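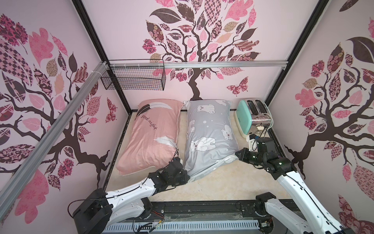

Arm operators and linen room staff, Plorkmont site

Flosent Linen Services is taking on people for the bedding section at Plorkmont. The work is part laundry work and part working alongside pairs of robot arms that handle pillows and pillowcases. We have two kinds of post open, described further down. Please read the whole page before you apply, as the hours and the pay are different for each.

About the section
Plorkmont handles bedding for guest houses, holiday flats and student halls. It comes in by the cage, is sorted, washed, dried, put back together and packed for delivery. Flosent took the site over from Dresska and most of the staff came across with it. There are 142 people on the site, of whom 60 work in bedding.

Until last year every pillow was dressed, checked and laid out by hand. It is a dull job and hard on the wrists and thumbs. Gripping fabric corners for a full shift was the most common reason people in bedding asked to be moved to another section. The arms were brought in for that part of the work, starting with laying out and straightening, where two corners have to be held and pulled at once.

The arms work in pairs, each arm with its own gripper. They learn the work from people. An operator guides the pair through a task, the run is recorded, and the runs are used to teach the arms to do it alone. Pillows are awkward because no two lie the same way. A cover that is bunched up at one end has to be pulled out from the corners, and a zip along the edge changes how the fabric gives. Somebody who has dressed pillows for years knows this without thinking about it, and we need those people in the operator posts as much as we need people who are used to machines.

We set up the training cells with different wall coverings, different pillowcases and ordinary household things standing about, so that the arms do not come to depend on one plain background. Changing these over is part of the job. If you are the sort of person who likes everything left exactly as it was yesterday, the cells may annoy you.

What has changed for staff
People ask about this at every interview, so it is set out here.

No one in bedding has been made redundant because of the arms, and there is a written agreement with staff that runs to the end of next December. It says that anybody whose bench work is taken over will be offered other work at the same rate or better. We cannot promise anything beyond that date. The agreement will be looked at again before it runs out and staff will have a say in that.

The work itself is different. There is less gripping and pulling and more watching, loading and putting right. Some people prefer it. Others miss working at a bench with someone opposite to talk to, as the cells are spaced apart and you are often on your own for an hour or more at a time. We have moved the break times so that cell and bench staff have them together, which has helped a bit.

The arms are slower than a good bench hand. They are there for the steady part of the work, and the bench still takes everything that is urgent, torn, stained or an odd size.

Output from the cells is counted by cell and by shift. It is not counted by person and is not used in anyone's review. The cameras in the cells are pointed at the work. Operators' hands and sleeves may come into view when loading, and you will be asked to sign a form saying you understand this. If you would like to see the form before applying, ask for it.

Post 1: Arm operator (bedding)
Four posts, permanent after a trial period. Full time, two shifts turn and turn about: 6.00 to 14.00 one week and 14.00 to 22.00 the next. Paid one grade above bench hand, with the usual late shift addition.

You will:
Guide a pair of arms through set tasks, such as straightening a pillow, turning it over, or drawing a cover down to the corners.
Load and clear the cell between runs and lay the pillows out as the task sheet asks.
Mark each run as good, poor or spoilt, and write a short note on the poor ones.
Stop the arms when fabric catches or a gripper takes hold of the wrong thing, free it, and start again.
Change wall coverings and props when the sheet changes.
Check cables, grippers and floor at the start and end of the shift, and report any wear to the technician.
Work at the benches when a cell is down. This is expected of everyone and is usually a few hours in a week.

A full shift in the cells is planned at 50 runs. New operators do far fewer at first and that is fine. We would sooner have fewer runs with proper notes.

You will need:
Steady hands and patience. Many runs are the same task again with a different pillow.
To be able to write a plain note in English that the next shift can follow.
To be comfortable on your feet for most of the shift. A stool can be used for guiding but not for loading.
Some experience of either laundry, sewing, packing or upholstery work, or of running any sort of machine. You do not need both.

You do not need to know anything about programming. The technicians deal with that side, and although a few of our operators have gone on to learn it, it is not asked for.

Post 2: Linen room hand
Six posts, three full time and three part time. Days only, 7.30 to 15.30, or 9.00 to 13.00 for the part-time posts. Paid at bench hand rate.

You will:
Sort clean bedding and make up the trolleys for the benches and the cells.
Take finished pillows from the cells, look them over and put right anything the arms have left crooked.
Close zips and check seams. All zips are still done by hand.
Keep the count of pillows going in and coming out of the practice store, where we keep 600 in mixed sizes, colours and prints.
Pull out covers that are worn, pilled or marked.

You will need:
To be able to push a loaded trolley. We can talk about adjustments if this is a difficulty.
A good eye for a crooked seam.
No previous experience. You will be shown the job by someone who does it.

Training
Operators have three weeks of paid training. The first is spent at the benches, whatever your background, as it is hard to guide an arm through a job you have not done yourself. In the second you sit with an experienced operator, and in the third you run a cell with the arms at reduced speed and someone nearby. There is a practical check at the end. If you do not pass, you can take it again after another week, or move to a linen room post if one is free.

Linen room hands have three days with a bench lead and then a fortnight on lighter duties.

Safety
Everyone who works in or next to the cells is taught how to stop the arms before they do anything else. Nothing is reached for while the arms are live, including a pillow that is about to fall. Long sleeves must be close fitting, hair tied back, and rings and lanyards left in your locker. Safety shoes are provided. These rules apply to managers and visitors as well.

Who you would be working with
Latifa Lamrani runs the bedding section. She started on the benches under Dresska and will be at all the interviews. Mohcine Naciri is the technician for the cells and teaches the second and third weeks of operator training. Each shift has a bench lead and a cell lead, and you will be told who yours are before your first day.

Terms
Paid breaks, one of 30 minutes and one of 15.
Holiday as in the site agreement, with extra days after three years.
Work clothes supplied and washed.
Staff bus from the Alaoui Road stop for the early and day shifts. There is no bus after the late shift, so please think about how you would get home. Parking is free.
Trial period of three months for both posts. Your line lead will sit down with you once in each month of it.

How to apply
Send a letter or an email saying which post you want, what work you have done, and which hours you can and cannot do. One page is plenty. A CV is welcome but not needed. If you find forms and letters difficult, come to the front office between 10.00 and 15.00 and someone will take your details down.

If you already work at Plorkmont, tell your bench lead as well as writing in. Staff on the site will be seen first for the operator posts, but at least two of the four will go to people from outside.

Applications must reach us by August 30, 2020.

Interviews
These last 40 minutes. You will talk to Latifa Lamrani and one other person, walk round the section, and then try a short task. For operator posts this is guiding a pair of arms to straighten a pillow, with Mohcine Naciri beside you. It is to see how you take instruction and whether you think you would like the work. People who have never touched the arms before do quite badly at it and are still taken on. For linen room posts you will be asked to sort a mixed trolley and pick out the covers you would not send to a customer.

Please wear flat shoes. We pay bus fares for interviews if you bring the ticket.

You can come and see the cells running before you decide whether to apply. Ask at the front office and we will fit you in at a shift change – it takes 20 minutes or so, and you can put your questions to the operators without a manager standing by.

We answer everyone who applies, normally within two weeks of the closing date. If you are not offered a post and would like to be kept in mind for the next round, say so in your reply and we will keep your details until the end of December.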